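Hellalar (TV series)

Hellalar is a Canadian television drama created by Jui-lin Cheung and produced by Jimel, a small company better known until then for its children's programming. It follows a ferry crew and their families in the fictional harbour town of Zariņš, and is remembered fondly for its unhurried pace, its grey seaside light and a cast of neighbours who are forever dropping in on one another at suppertime. The series ran for 20 episodes over 2 seasons.

Premise

The story opens with the return of Ilze, a ship's engineer who has been away from town long enough for her old bedroom to be rented out. She takes a berth on the Hellalar, the elderly car ferry that gives the programme its name, and spends much of the first season trying to mend things with her brother, the ferry's purser — a kindly, stubborn man who would sooner repaint a lifeboat than have a conversation.
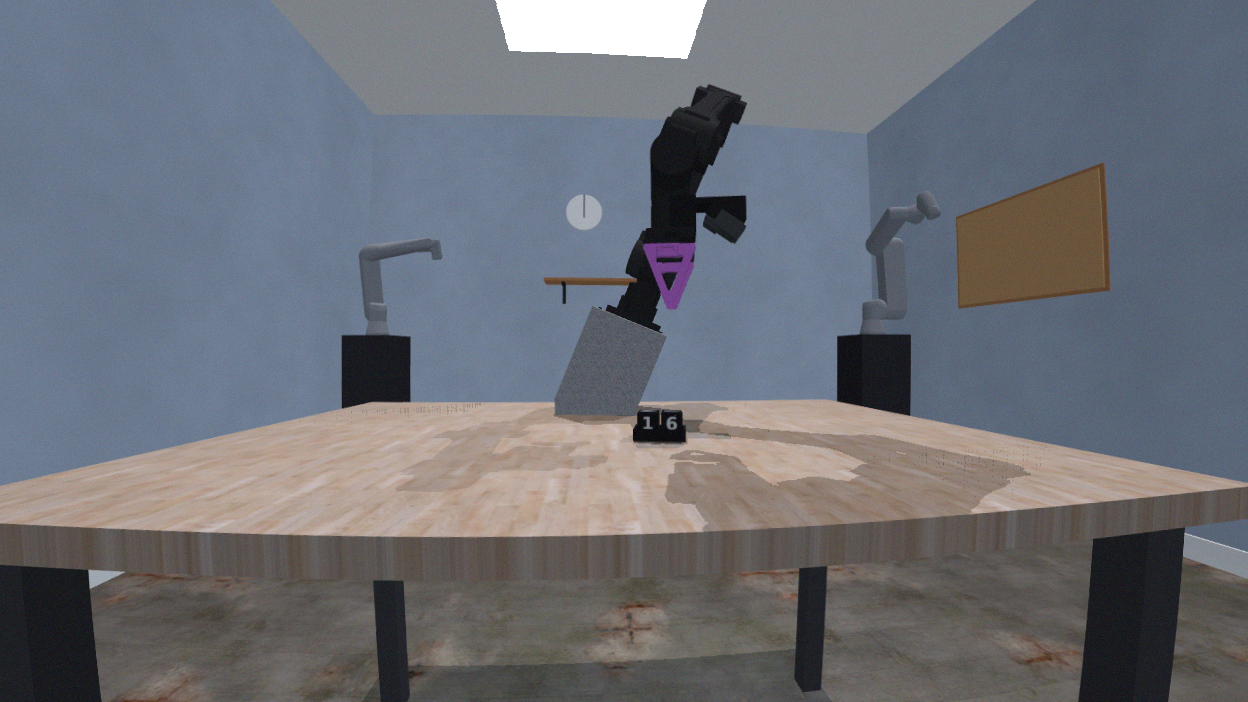 The second season widens out to take in the rest of the harbour, and a good many viewers prefer it for that. The proposed sale of the ferry line to a mainland firm called Skalteck gives the neighbours something to argue over, though the writers were always more interested in the arguing than in the sale.

Production

Cheung wrote the pilot as a stage play and rewrote it for television when Jimel asked for something with more weather in it. Episodes run 54 minutes, a rather generous length that allowed for the long wordless crossings which became the programme's signature. Most were directed by Máté Kocsis, who also appears, in a woolly toque and with no lines at all, as a foot passenger in the first season finale.
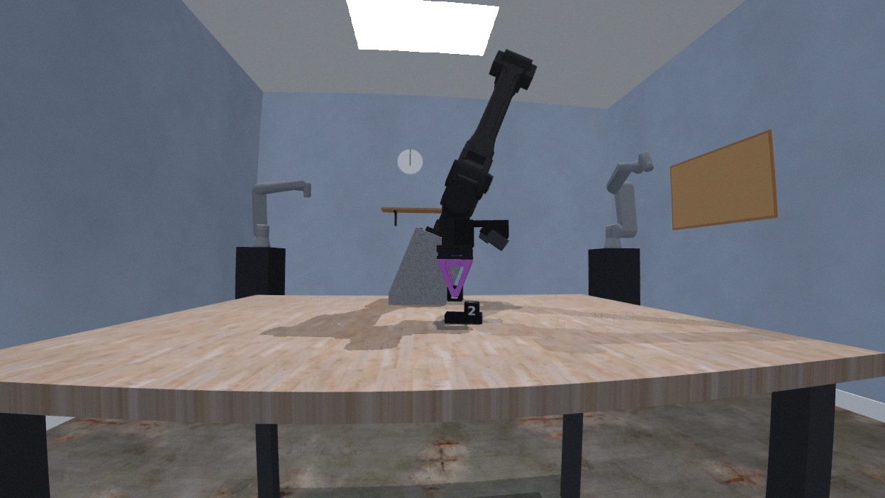

Robot arm with a purple gripper above a wooden table, computer rendering.

The ferry interiors were built in a former curling rink, and the cast often spoke of how cold it was. Kocsis liked to rehearse in the evenings and shoot early the next morning, while the dialogue was still a little rough in everyone's mouths.

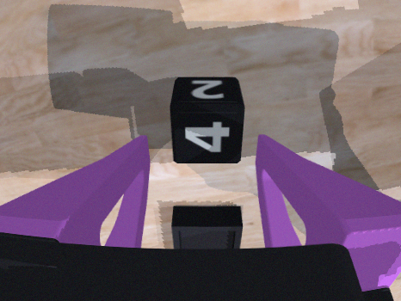
The music, for accordion and string quartet, was recorded in a church hall near the rink, and on the quieter tracks a radiator can be heard ticking away in the background. Cheung was fond of the sound and asked that it be left in.

Broadcast and reception

The first episode aired on 5 September 2020. Reviewers were warm about the performances and somewhat divided on the pace, with one calling the third episode "a lovely hour in which a kettle boils." A viewers' petition for a third season gathered 2,983 signatures, but Cheung felt the story had come to its natural harbour and turned instead to writing for the stage.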